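Arholm has finished ground vibration testing of its second Rindix prototype, the company told suppliers on Tuesday. The twin-engine commuter aircraft is being assembled at the Godville plant and is meant to carry 30 passengers on short regional routes.

The first prototype has been flying from Godville since spring and has logged about 400 hours. Most of that time went to handling at low speed and to checks of the de-icing system. The second airframe will take over the engine and cabin work, so the two aircraft can be flown on the same days if the weather allows.

According to program manager Rawan Hattar, the vibration results were close to the predictions. One exception was the tail, where a bracket behind the rudder hinge moved more than expected at a single frequency. A thicker bracket has been drawn up and will be fitted before taxi trials.
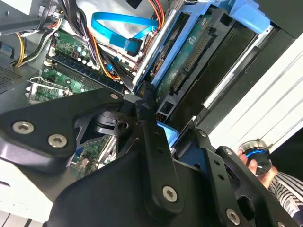 Flight test data is now handled by a new group under Barnabás Győri, who came over from the avionics supplier Semaan. His team takes the recordings after each landing and has a summary ready for the crew by the next morning. The recording rack on the first prototype will also be rebuilt. It had become very crowded inside, and a technician needed most of a shift to swap one unit. The new rack slides out on rails and has its connectors on the front.

Certification work continues alongside the flying. Arholm has submitted 49 compliance reports so far, mostly on structure and fuel. The reports on electrical systems are due in August. Kagiso Hlongwane, who heads the certification office, said the authority has asked for an extra lightning test on the wing tips, and that the test can be done without taking either aircraft out of the schedule.

The maximum range with a full cabin is still given as 1065 nautical miles. Arholm has not changed the delivery date for the first customer aircraft.

Reporting by Wissam Qudah

Contact the newsletter desk | Copyright Godville Aviation Newsletter | Back to top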